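プレスリリース
Paltberg

色つき積み木「Nedach」、11月に発売します! 白いテーブルと黒いテープで遊ぶ、赤・黄・緑の木の立方体

こんにちは、Paltbergで積み木をつくっている者です。ふだんは工房にこもって木の粉まみれなのですが、今回はどうしても自分の言葉でお知らせしたくて、広報文を書かせてもらうことになりました(堅い文章にならなくてすみません)。

このたび、木の立方体の積み木「Nedach(ネダッハ)」を11月に発売します。中身は赤、黄、緑の立方体がひとつずつと、お題カードが50枚。これだけです。屋根も三角も入っていません。試作のときは14色も塗ってしまって、並べると楽しいんですけど、どれを手に取るか迷ってばかりでなかなか積みはじめられないんですよね。それで思いきって3色に絞りました。緑だけは最後まで揉めて、もう少し青っぽいのも捨てがたかったです。

遊ぶ場所もかんたんです。白いテーブルに黒いテープで四角をひとつ囲めば、そこが「広場」になります。お題カードには「広場の中に赤を置いて、黄色をのせる」「緑は広場の外へ」といった短い指示が書いてあって、読んで、置いて、また崩して、の繰り返し。わが家では夕食前にはじめてしまって、ごはんが遅くなったことが何度もあります。

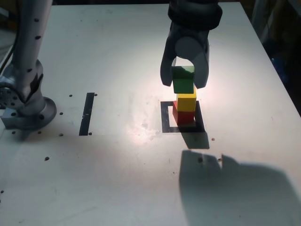 赤の上に黄色、その次は緑の番です。

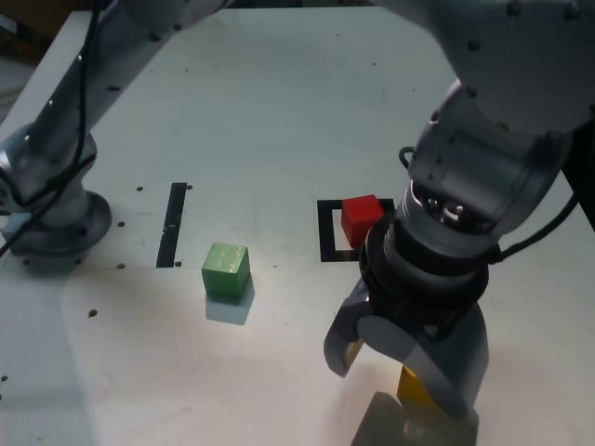
緑、赤、黄色の木の立方体。
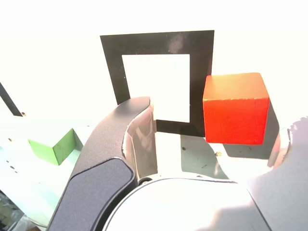

黒い四角。
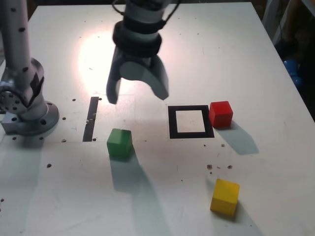
広場の右隣に赤、左に緑。黄色はもっと手前のほうです。

テーブルと照明のこと

白いテーブルをおすすめしているのは、単純に色がきれいに見えるからです。赤も黄色も緑も、白の上だとぱっと目に入ってきます。それと、ぜひ強めの明かりをひとつ当ててみてください! 影が伸びるので、積み木そのものより影を見ている時間のほうが長くなるくらい。お題カードにも「影がいちばん長くなる置き方をさがす」という一枚を入れました。私のお気に入りです。

テープは付属しませんので、おうちにある黒いテープを使ってください。四角が少しゆがんでいても、片側が開いていても大丈夫。開いているところを「門」にして、積み木を出し入れする遊び方もあります。テーブルの塗装によっては跡が残るので、目立たない場所で試してから貼ってくださいね。

体験会をひらきます

発売に合わせて、お店「Kerekes」の2階で体験会をひらきます。時間は午後2時から。予約はいりません。テープの四角を大小いくつか用意しておくので、大人だけでもどうぞ。なるべく高いところからそっと置く「そろり置き」も、その場でやりましょう(私はたいてい黄色で失敗します)。

これは、遊びの道具を少しずつつくっていくシリーズ「Purosach」の最初の製品でもあります。次は何にするか、工房の中でもまだ意見が割れています。

商品について

商品名:Nedach
内容:木の立方体3個(赤・黄・緑)、お題カード50枚
初回製造数:200セット
発売時期:11月
取扱店:Kerekes店頭

取材や貸し出しのご相談は、Kerekesの店頭でPaltberg宛てにお申し付けください。昼間は機械の音で電話に気づかないことが多いので、お返事は夕方以降になります。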